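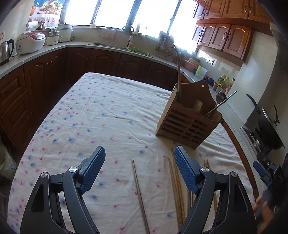

*Chopsticks on the white cloth.*

## Cold noodles, and other ways to get through August

Dear friends and neighbors,

Every summer I tell myself I'm going to keep cooking as if it were April, and every summer I give up at the same point, standing over a pot roast at five in the afternoon with the windows fogged and my glasses sliding down my nose. So this month's food page is all about cold noodles, which have fed my household more nights than I'd like to admit, and which several of you asked about after the block supper on Pestia Street. (Thank you for all the kind notes, by the way. I read every one of them, including the one written on the back of a parking stub.)

I should say first that I came to cold noodles late. I grew up in a family where noodles meant egg noodles, hot, with butter and plenty of pepper, and where a cold noodle was something you found in the fridge the next morning. Then Tsehay Adugna moved in across the street from us and invited us over during one of those weeks when the asphalt goes soft. She had a big bowl of buckwheat noodles on ice, a smaller bowl of dipping sauce, and a plate of cucumbers cut so fine they looked like grass. We ate until it was dark out and then we ate a little more, and I walked home with the recipe copied onto a grocery bag, and I still have the bag!

### The noodles

Buckwheat is my favorite for the cold bowl, but thin wheat noodles are lovely too and a good deal cheaper. Skimach carries both, on the bottom shelf past the rice, and they go on sale fairly often if you're patient. Boil them in much more water than you think you need and don't walk away. Start tasting a minute before the package tells you to. You want them cooked all the way through, a touch softer than you'd take spaghetti, and they'll firm up again in the cold.

Then comes the part people skip, and I beg you not to skip it. Drain them, put them in a large bowl of cold water and rub them between your hands, the way you'd wash a sweater you were fond of. The water will turn cloudy. Pour it off and do it again, and once more after that, until the water stays clear and the noodles feel slippery and clean. Finish with a handful of ice, let them sit for just a minute, and drain them very well – a wet noodle thins out the sauce, and then everybody reaches for the salt.

### The sauce

My everyday sauce is half a cup of soy sauce, a quarter cup of rice vinegar, a spoonful of sugar, a spoonful of toasted sesame oil and a knob of ginger grated right into the jar. Put the lid on and shake it. It keeps in the door of the fridge for a week or so, and it's good on cucumbers, cold chicken, leftover rice and (my husband swears by this) a hard-boiled egg eaten over the sink.

If you're feeding children, thin it with a little water and leave the ginger out. If you're feeding my brother-in-law, put chili crisp on the table and stand back.

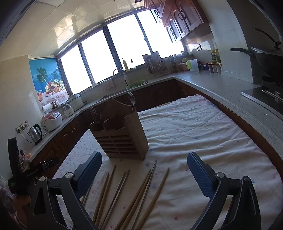

The toppings are where a supper for two turns into a supper for the whole block, and they're also where guests can be put to work. I like to set out small bowls and let people wander: sliced scallions, shredded omelet, cucumbers, radishes, sesame seeds, torn basil if the plant is getting away from you, whatever is left of Sunday's chicken. Every bowl ends up different, and the picky eaters never have to explain themselves. Don't fret about your table matching, either. Metal chopsticks and wooden ones can go out together on the same cloth, and people will choose what they like. I lean toward wood for cold noodles myself, as the slippery ones hang on to it better, while Tsehay prefers the slim metal kind and never drops a thing. Forks are perfectly welcome. I've seen a grown man eat his with a serving spoon and go back for seconds.

### A few things I've learned the hard way

Dress the noodles at the last possible minute. I once dressed a whole roasting pan of them before lunch, feeling very organized, and by supper they had drunk up every drop and set into something you could have sliced.

If they do clump while they're waiting, run them under the cold tap and loosen them with your fingers. They forgive almost anything.

Tomatoes belong in the bowl. I know it isn't in the recipe on my grocery bag, but our tomatoes come in all at once, same as yours, and a ripe one cut over cold noodles gives up a lot of juice that mixes into the sauce. My neighbor on the other side puts peaches in hers. I was doubtful, then I tried it, and I've been doing it ever since.

And make more than you think. At the Pestia Street supper we served over 80 bowls, and we ran out of noodles while there was still a line, which I felt terrible about. A package that says it serves four serves three in hot weather, and two if there's a teenager in the house.

### News from the supper

Speaking of which, the supper brought in $3,916 for the new stove at Zepeda Hall. That's wonderful, and I still can't quite believe it. The old stove has had one burner that works and one that works if you hold the knob, and those of you who've made pancakes on it will know what I mean. The new one should be in before the leaves turn.

We've also had 28 recipes come in for the Edevness neighborhood cookbook, a good many of them for zucchini. I love zucchini, I truly do, but if you've got a soup or a bean dish tucked away somewhere, or that rice pudding somebody brought to the spring rummage sale in the green dish with no name on it, please send it along. Handwritten is fine. Stained is fine.

The next supper will be at Zepeda Hall, starting at 8 in the evening so the building has a chance to cool off. Bring a topping and a chair if you've got one that folds. I'll be in charge of the noodles again, and I've already bought twice as many.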